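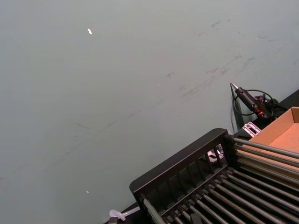 ## Section 4: Setting up the canister filter

By now you have a tank that stands level, holds water and has been argued about by everyone in the household. If any of those isn't true yet, go back to Section 3. The filter will wait. It's a bucket with a motor in it and has no other plans.

The steps below cover the Pultico canister in its standard form, for freshwater tanks of up to 100 gallons. Owners of the tall version should follow the same steps and add the third media basket where noted. If you bought the canister secondhand and it came in a grocery bag, check the parts against the list before you start, then check the grocery bag.

### 4.1 What should be in the box

- Canister body with motor head and four clamps
- Media baskets (two, or three for the tall version)
- Coarse sponge, fine pad, and a mesh bag of ceramic rings
- Intake tube with strainer
- Spray bar, end plug and suction cups
- Two lengths of ribbed hose
- Two shutoff valves, which look identical and are not
- One O-ring, already seated in the motor head
- One spare O-ring, taped inside the lid of the box, where it is usually thrown out with the box

You also need a bucket, two old towels, a pair of sharp scissors and a tape measure. A second person is useful for Step 6 of the priming procedure, mostly to be somewhere else in the room and say whether it's leaking.

> **CAUTION:** Unplug the heater and the lights before you put your hands in the tank. Do it again each time you put your hands in the tank. The heater doesn't care that you only need a second.

### 4.2 Choosing where it goes

The canister must sit below the tank. It works by letting water fall down one hose and pushing it back up the other, and if you stand it on a shelf beside the tank it will hum at you and do nothing else.

1. Measure from the top rim of the tank to the floor of the cabinet. The motor can lift water as far as the ribbed hose will reach, but flow drops with every inch, so don't go looking for a basement to put it in.
2. Check that the canister can come out of the cabinet door without being tipped. Full canisters are heavy and you'll be removing it on your knees.
3. Leave a hand's width of clear space above the motor head for the hoses to turn. A hose forced into a tight bend will fold, and it will do this overnight.
4. Set the canister in a shallow plastic tray. Any tray with a rim will do.

**Note:** Tiina Seppälä, who tested the first batch for us, stood hers on a folded towel to quiet the motor. It did quiet the motor. It also hid a slow drip until the cabinet floor had swollen up like bread. Use the tray. If the hum bothers you, put a rubber mat inside the tray where you can still see water collecting.

### 4.3 Loading the media

Water enters at the bottom of the canister and travels up. The dirty work is done first, by the coarse sponge, and the delicate work last.

1. Open the four clamps, working in opposite pairs, and lift the motor head straight up. If it won't move, press the release lever at the back. Don't use a screwdriver. We know you own one.
2. Lift out the baskets by their handles and take the plastic wrapping off everything. Check inside the ceramic ring bag too. The manufacturer wraps some of it twice.
3. Rinse the rings in a bucket of tap water until the water stops looking like milk. On a new filter, tap water is fine. On a filter that has been running, use old tank water, or you'll be rinsing away the bacteria you spent six weeks growing.
4. Rinse the sponge and squeeze it out.
5. Put the coarse sponge in the bottom basket.
6. Put the rings in the top basket, still in their mesh bag. In the tall version they go in the middle basket and the top one takes whatever extra media you like, or a second bag of rings.
7. Lay the fine pad over the rings. It should reach the walls of the basket on all sides. Water is lazy and will go around a pad that's too small.
8. Stack the baskets back in the canister with the handles folded flat.

> **CAUTION:** Don't add carbon at this stage just because you have some. It has its uses (clearing leftover medication, mainly), but it takes up space the rings could be using and it's spent in a matter of weeks. After that it's gravel with a good reputation.
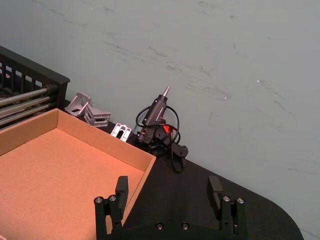

*Tabletop with cardboard tray, wire rack, two metal brackets and hot glue gun.*

### 4.4 Seating the motor head

Most of the mail we get about leaks is about this page.

1. Run a fingertip all the way around the O-ring. You're feeling for grit, hairs and flat spots. One grain of sand is enough to let water past.
2. Wipe the groove with a damp cloth.
3. Put a thin film of silicone grease on the ring. It should shine. If you can scoop any off, there's too much.
4. Lower the motor head with the arrow facing the front clamp and press down with both palms until it drops.
5. Close the clamps in opposite pairs. They should snap. If one needs your full weight, the head is crooked, so open all four and begin again.

**Note:** Petroleum jelly isn't silicone grease. It swells the rubber and turns your O-ring into a slightly larger, softer O-ring that fits nothing.

### 4.5 Cutting and fitting the hoses

1. Clip the intake tube inside one back corner of the tank, with the strainer clear of the gravel.
2. Fix the spray bar along the opposite end, just under the surface. Wet the suction cups first. They'll still fall off eventually, but with more dignity.
3. Hold each hose up to its route and mark it. Leave enough slack to lift the canister out of the cabinet with the hoses attached, and no more than that. Loops of extra hose collect air and brown slime.
4. Cut the hoses square. A slanted cut seals on one side only.
5. Soften each end in a mug of hot water before pushing it onto its fitting, then tighten the collar by hand.
6. Match the valves to the motor head. The intake valve has a small ridge on its collar and the outlet valve doesn't. Yes, we have asked for them to be different colors.

If you're using the Truleck hose instead of the supplied one, note that its wall is thicker and the collars take some persuading. The Lim quick-release fits both.

### 4.6 Priming and first start

The canister has to be full of water before the motor runs. Plugging in a dry motor will wear the impeller shaft, and the warranty department can tell.

1. Check that the tank is filled to well above the top of the strainer.
2. Confirm that the filter is unplugged.
3. Open both valves.
4. Press the primer button slowly, all the way down, and let it rise by itself. Repeat until water starts moving down the intake hose.
5. Let go of the button and leave it alone. Water will fill the canister by gravity and push the air out through the spray bar with a rude noise.
6. When the bubbling stops, dry every joint with a towel, then look at each one again with a flashlight.
7. Form a drip loop in the power cord, so that the lowest point hangs below the outlet, and plug it in.
8. Rock the canister gently from side to side to free the last of the air. Expect rattling and spitting at first. It should settle by the time you've put the towels away.
9. Come back in nine minutes and check the tray. Check it once more before bed.

A healthy filter with clean media moves 200 gallons per hour. You don't need to measure this. If the plants at the far end are leaning, it's working, and if your betta is pinned to the glass, turn the spray bar toward the wall.

### 4.7 If it doesn't go as described

**Primer button moves but no water comes down.** The intake valve is closed, or you have the hoses swapped. Check the ridge on the collar.

**Loud rattle that doesn't settle.** Air is trapped under the motor head. Unplug, wait a minute, restart. If it's still rattling after several tries, open the head and make sure the impeller is seated.

**Water in the tray.** Unplug, close both valves, and repeat 4.4 from the beginning, including the fingertip. Then find the spare O-ring.

**Cloudy tank after a day or two.** Usually a bacterial bloom. Leave it alone, feed less, and resist the urge to clean the filter you've just installed.

**No sound at all.** Check the plug. Then check the wall switch that controls the plug. Rakiya Isah on our Nirncombe support desk would like this line printed in larger type.

Go on to Section 5 once the filter has run overnight with a dry tray. Don't add fish yet. The ceramic rings are still just ceramic, and the cycling schedule on the next page starts from the hour you plugged in, so write that down somewhere you won't lose it.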